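Coating flaking off inside a gray parts bin - refinish or replace?

Posted in Workshop Storage

Achilleas Liapis
13th March

I have a large gray open-topped bin that sits on a wooden tabletop and holds narrow colored blocks, red and dark green. They are used for sorting exercises and get tipped in and taken out many times a day. The bin has a sloping panel at the back so that blocks slide down toward the floor of the bin.

The coating on the sloping panel is failing. The upper part is still nearly white, but it is flaked and scratched, and the lower half has worn through to a darker gray. The worn area has a ragged upper boundary.

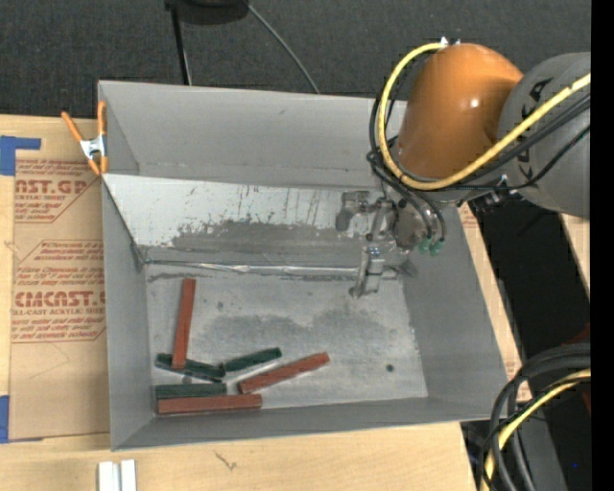
I have wiped the panel with dish soap and warm water twice and the dark area did not change. I also tried a melamine sponge on one corner, which took off more of the white. The joint at the bottom of the slope is covered with a silver strip that has wrinkled, and blocks sometimes stop against it.

Can the panel be recoated in place, or should I line it with something? I would like to keep the slope.

3 replies

Cillian Duggan

Recoating in place is possible, but the preparation decides the result. The order I would use:

Peel off the silver strip and remove the adhesive residue with mineral spirits. Wash with detergent, rinse, and let it dry overnight.

Scrape the loose flakes with a plastic scraper. Sand the whole panel with 250 grit until the edge between the white and the gray can't be felt with a fingernail. Finish with 400 grit and vacuum the dust out of the corners.

Prime, then apply two thin coats. I used Calora satin enamel on a similar chute. Leave 20 hours between coats and keep the bin out of use for a week after the last one. The can says dry to the touch much sooner, but the film is still soft at that point and the block ends will mark it.

For the joint, use a flat strip and press it down with a roller, working from the center outward. Wrinkles usually come from laying the strip across an inside corner without creasing it first. Crease it lengthwise along a ruler before removing the backing.

Test the primer on a small patch first. If the bin is a low-energy plastic such as polyethylene, ordinary primer will peel.

flanagan_shelving

just buy a new one. paint never lasts on a slide

Jotine

I would line it. Paint on a sliding surface is a wear item, and ours lasted roughly 3000 tips before it went dark along the lower half again.

Cut a sheet of thin UHMW polyethylene to the size of the slope and fix it along the top edge only, with screws or a clamp bar - it expands more than the panel and will bow if it is held on all sides. Let the bottom edge run past the joint onto the floor by a finger's width. That covers the joint, so you can leave the silver strip off.

Blocks slide faster on it than on enamel. If they bounce off the front wall, put a piece of felt there.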